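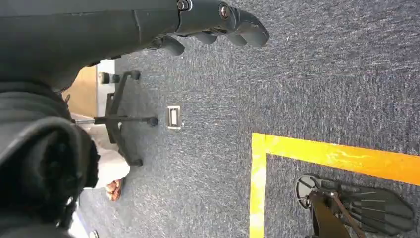
1/21/26. Door sweeps, round three. The Keltberg slab is back on the swing rig with the Tirer sweep on it, the one with the double fin, and I have been listening to it open and close since breakfast. The sales sheet says it clears carpet. It doesn't say which carpet. I'd like it to mean something low-pile, like the blue-gray stuff with the light flecks in it, where a fin ought to pass over with a little whisper. What most people have behind a front door is a mat thick enough to lose keys in, and no fin on earth is going to clear that and also keep the wind out.

Anyway. Target is 4,000 cycles. Sample 1 made it to 1,832 before the inner fin started folding the wrong way on the close. It still sealed, in the sense that a sock stuffed under a door seals. I stopped it there and pulled the sweep. The fin has taken a set toward the hinge side, worst over the last hand's width, with a shiny rub mark where it meets the threshold.

Sample 2 folded at 1,199, same end, same direction. So it isn't the part, or it's all of the parts. My money is on the threshold being out of level. Zihan Yan's money is on the slab being out of square. We have each checked the other person's theory with great care and our own not at all.

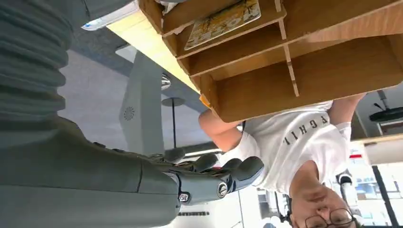 Measured the gap under the slab with the feeler stack, hinge side and latch side, door closed and latched. Latch side is tighter. Put the long level on the threshold and the bubble was off by a hair, which I announced to the room. Zihan then put the square on the slab and it was off by a hair too, and announced that. Both hairs are now in the log.

Shimmed the latch side of the threshold down to match (took out the paper shim from last time, put nothing back). The gap evens out. If the fin still folds I will have to be nice about the slab.

Kerf seal, head and jambs: no complaints. The foam bulb springs back when you press it with a thumb and the corners meet. The bottom corner pads are another matter. Whoever put them on the last build stuck them above the sweep, where they keep the draft off nothing. Moved them down so they touch the threshold. I recognize my own handwriting on the build tag and don't wish to discuss it.
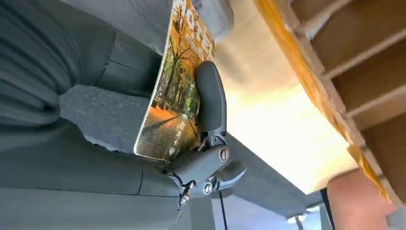
Smoke pencil on the closed door with the fan running: steady along the head, steady down the hinge jamb, a wobble by the lock at hand height, and then a good strong pull at the latch-side bottom corner before I moved the pad. After moving the pad, only a wobble there as well. I would like to say the sweep did that. The sweep did not do that. It was a wedge of foam that costs less than the screws.

The wobble by the lock goes away if you lean on the door, so the strike plate wants to come in a touch. Adjusted the tab with the big screwdriver. Now the door has to be pulled to before the deadbolt will throw. Backed the tab off halfway. Wobble returned, smaller. That's where it stays. A front door that needs a shoulder every evening will get a letter from somebody's mother.

Meifang Song asked why we don't use the sweep with the aluminum carrier and slotted holes, so it can be adjusted up and down after it's hung. Good question. We have a box of them. The box is marked Loneo and has been holding the storeroom door open all winter, so in a way it has been tested too. Will try one on sample 4 and find something else for the storeroom.

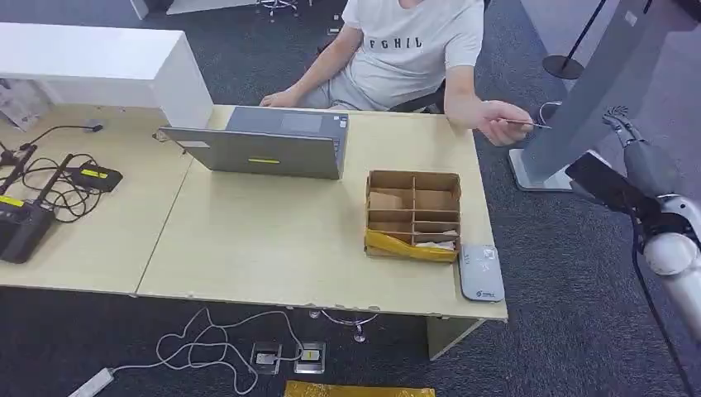 Screws: the short ones that come in the Tirer bag are fine in a wood bottom rail and hopeless in the composite one. Two spun out while I was tightening by hand. Used the coarser thread and went gently. If we send this kit to anybody, swap the screws first and don't make a speech about it.

Sample 3 went on with the level threshold, the lowered pads and the coarse screws. That's three changes at once, so if it works I'll have no idea why. Yuzhen Ye pointed this out on her way past and kept walking. She's right, and I left it running.

At 41 cycles, no fold. Too early to feel anything.

To do:
Swap the felt on the rig's stop block, it's down to the glue.
Ask Shuzhen Wei for the cold box in February, vinyl fins go stiff and I want to see how stiff.
Check slab for square again, with Zihan out of the room.
Order corner pads.
Oil the top hinge. It squeaks on the open only.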